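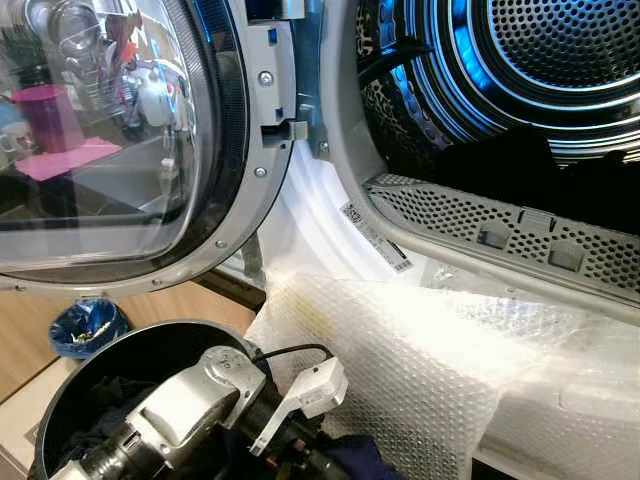

Posted by the author | October 7, 2026 | Filed under Household
Print this page | E-mail this page

It is the position of this blog that a shared laundry room requires written rules, and that those rules should be short. I have lived in the Erkalcombe building for 12 years and have served under three sets of laundry rules in that time. The first set ran to a full page in small type. The second was a single sentence asking residents to be considerate. The third, adopted last January, is the one now posted by the door, and it is the subject of this entry.

The full page failed for a simple reason. Residents did not read it. It covered the disposal of lint, the proper use of bleach, the hours during which children could be present, and the procedure for reporting a lost sock. A new tenant who wished to know whether a wash could be started at nine in the evening had to search through all of it, and the answer was in a footnote.

The single sentence failed in a different manner. Every resident believed that he or she was already considerate. One household regarded it as considerate to remove a neighbor's finished load and fold it. The neighbor regarded this as an intrusion. Both parties cited the sign.
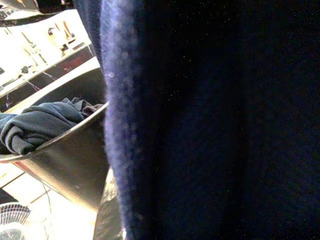

The present rules were drafted over two meetings and fit on an index card. Machines may be started between 8 in the morning and nine at night. A finished load may be moved by the next person after a reasonable wait, and it is to be placed in a basket, unfolded. The lint screen is to be cleared by the person who used the dryer. Problems are to be written in the notebook on the shelf, with the date.

I supported the third rule and opposed the second as it was worded. The phrase "a reasonable wait" was a compromise. My own preference was for a stated number of minutes, as is the practice at Prenberg, the sister building across the courtyard. The argument against a number was that residents would then stand over the machines with a watch. I consider that argument weak, but it carried the meeting, and I have followed the rule as adopted.

The notebook has been the most useful part of the arrangement. Under the earlier rules, complaints were made in the hallway and were forgotten or exaggerated by the time they reached the management office at Brembridge. Entries are now made at the time of the event. They are brief and mostly polite. A request for a second shelf was entered in the spring and granted before summer.
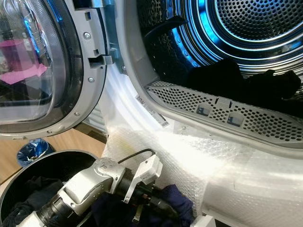
On the Matter of Cost

Several readers have written to ask how the room is paid for. Each household contributes a fixed amount with the monthly dues, and there are no coins or cards. I was skeptical of this when it was introduced, as my own household washes little. Having now compared it with the coin system at Younis, where I lived previously, I withdraw the objection. The coin box there was often jammed, and the refund form took longer to complete than the wash itself.

The fixed amount rose this year by a small sum. A notice was sent to all households in advance, and it gave the reason, namely the price of water.

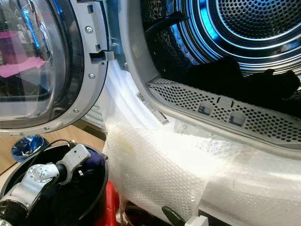 It should also be recorded that the fund held a balance of around 200 dollars at the close of last year. I have proposed in writing that this be spent on a folding table of proper height. The present one obliges a tall person to stoop, and I am a tall person. The proposal has been received and will be taken up at the next meeting. Residents who wish to comment on it may do so in the notebook.

Print this page | E-mail this page
2 comments | 8 shares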